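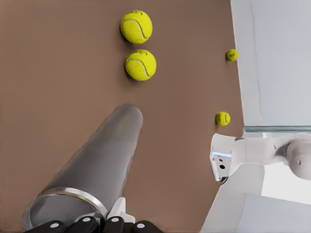 Two courts for a town this size is a joke, one Lokora player told me, and then she put her name on the sign-up sheet anyway. So did I!

The Nomach Park tennis courts are open again as of September 28, 2021, after being shut since April for new surfacing and nets (the old ones sagged so badly you could step over them). The town paid Aleo Paving $3000 for the last of the crack repairs, and the rest came out of the parks budget.

I went over at lunch and the sign-up sheet already had 107 names on it — mine's near the bottom, sadly. Courts are free until 11 at night, lights included. Park on Peng Street, as the main lot is still torn up. Beginner lessons start once the town finds a coach.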